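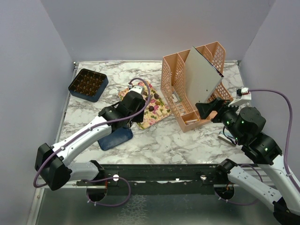 Floral cloth with a dark blue square, marble-patterned top.

Filed under: Course notes > Regional history > Week 2

WEEK 2 – THE TOWN THAT MOVED TO THE LINE

Notes to go with the lecture. Not a substitute for the reading, which is Memon chapters one and three, plus the Sarnwood packet on the shared drive.

Where we got to last week: pastoral runs, bullock tracks, the river crossing. Sarnwood exists but not where it is now. Old Sarnwood was down on the flat by the ford. Pub, smithy, a store, a chapel that doubled as the school. No plan to it, houses strung along the track wherever the ground was dry enough.

This week – what the railway did to it. And what it didn't do, which tends to get left out of the local histories.

The branch

Line leaves the main at Stutine, 41 miles to Sarnwood. Single track, light rail, earth ballast for most of the length. Built cheap. Colonial governments in the 1880s were building a lot of these, often on borrowed London money, often with an election coming.

Three routes surveyed. Have a look at the map in the packet, the one with the pencil on it.
– river route: flattest, passes through Old Sarnwood, floods
– middle route: shortest, one bad cutting
– ridge route: longest, dry, misses the old town altogether

Ridge route won. Usual explanation is floods. Hina Memon's argument (ch. 3) is that floods were the reason given in parliament, but the land along the ridge had changed hands twice in the eighteen months before the survey was published. She can't prove anybody was tipped off. She's careful about that and you should be too in your essays. What she can show is who bought, what they paid, and what the railway reserve was resumed for afterwards. Table in the appendix.

Andor Medve disagrees. His point is an engineering one: the river had taken out the road bridge, and no district engineer was going to put his name to a second crossing in the same spot. He thinks the land dealing is real but came after the decision was already made in the office, so it's people cashing in and didn't steer anything. Both readings fit the dates we have. The missing piece is the engineer's letterbook, which hasn't turned up.

The move

Station opens in May. Within the year the store has gone up the hill. Then the pub licence transferred, which took longer than the building did. Chapel was timber and went up on a wagon, or part of it did, accounts vary on whether the whole frame went or just the roof and the windows.

Smithy stayed. Worth asking why. Water, for one. Also the smith owned his block freehold, and the new town blocks were auctioned at prices that look pretty steep beside what he'd have got for the old one. He's still in the rate book down there a generation later.

So for a good while you've got two Sarnwoods and the postal people getting them muddled. Letters in the packet complaining about this are fun, read them. One bloke gets his seed catalogue a month late and blames the Premier.

New town layout – grid, station at the foot of the main street, goods yard on the north side, railway cottages along the fence. Compare with any number of railway towns, here or in North America. The grid comes out of a survey office and takes no notice of the slope, hence the main street being so steep at the top end.

Who lived there

Population at the next census is 700. Don't read too much into the round number. It's probably been tidied, and it takes in the farms to the boundary road.

Railway employment at the peak, 51 on the wages sheet. That's fettlers, station staff, the engine crews based at the shed, a couple of boys. In a town that size it's a very big share of the regular cash wages, since farm work was seasonal and the shops ran on credit.

Effects of that:
– rail pay day sets the rythm of the shops. Advertisements in the paper follow it
– union branch formed early, meets in the goods shed and later gets its own hall
– station master is someone. Chairs things. Gets asked to present prizes
– fettlers are not someone, and mostly don't live in the town at all but in camps along the line. Wives and kids in tents in some cases. Almost nothing about them in the published histories, have to go to the coroner's and the school attendance returns

The Nanayakkara store is the other source to know about. The family came up from the coast, took over the general store near the station and kept ledgers. Really good ledgers. Because the store gave credit to the fettlers against their pay, we get names, what they bought, how far behind they were. Flour, tea, boots, lamp oil, tobacco. Boots turn up a lot. Memon uses these for household budgets, I'd like to see someone use them to trace where people went when they left, as forwarding addresses are written in the back.

Wheat and the mill

Before the line: wheat is grown for local use, carted if the price is good. After: acreage goes up fast, the sidings fill at harvest with bagged wheat under tarps. Photos in the packet.

Drarex Milling comes in, builds next to the goods yard with its own siding. Employs fewer people than the railway but owns more of the town – cottages, the hall land, eventually a share in the paper. Freight rate deal with the department was secret at the time and came out in an inquiry. Drarex paid less per ton than the farmers did for the same haul. Farmers furious. Co-op formed, co-op fails, co-op formed again.

Don't just write "the railway brought prosperity". To whom. When. At what rate per ton.

Also who lost by it:
– teamsters. Some go onto short carting from farm to siding, most leave the district
– the wayside inns on the old track, gone in a few years
– Old Sarnwood landholders
– river trade, what there was of it
– Aboriginal camps near the ford, moved on when the reserve was gazetted. The official record gives this one line. There will be a full session on it with the oral history material, please do that reading beforehand and not on the night

Stutine

Junction towns do differently to terminus towns. Stutine got the big loco depot, the refreshment rooms, the divisional office. Everybody changing trains had to wait there, and waiting people buy pies. It also took trade off Sarnwood once the timetable changed and you could get down and back in a day. Sarnwood's draper shut not long after. The paper ran editorials about loyalty.

Terminus town gets the engine shed and a turntable and that's about it. And if the government ever extends the line you're not a terminus any more and the shed goes too. Sarnwood lobbied for an extension for years without seeming to notice this. Medve is good on it, there's a petition he quotes at length with the shed foreman's signature right at the top.

Closure

Will do properly in the second half of term. Short version: passenger cars dropped first, then mixed trains down to a couple a week, then grain only, then weeds. Road money going in the whole time. Mill closed before the line did, which matters for the argument on cause, so get the order right. Last year half the essays had it backwards.

Terms you need for the tute

Resumption – compulsory taking of land by the crown for public works
Mixed train – goods and passengers together, slow
Fettler – track maintainance worker
Reserve – in this context the strip kept for the railway, check context as it has other meanings in the sources
Bag siding – stacking platform and track for bagged grain

Questions to think about

1. Memon or Medve on the route? What document would settle it for you, and who would have kept it?
2. Why did the smith stay and the store go?
3. Take one page of the Nanayakkara ledger. What can you say about one household, and where do you have to stop?
4. Is a town with one big employer and one big landlord better off than the one on the flat? Better off for who?

Source exercise is one page, typed. Pick one item from the packet, say who made it and what for, then what they'd have had no reason to write down. Don't pick the seed catalogue letter, everyone picks the seed catalogue letter.

Packet scan of the rate book is missing a page near the end – will put up the proper one when I've been back to the reading room. Timetable comparison for Stutine is in the same folder, file name is wrong but it's the right file.

Next week: water towers, dams, and the row over who paid for the town supply. Bring the ridge map again.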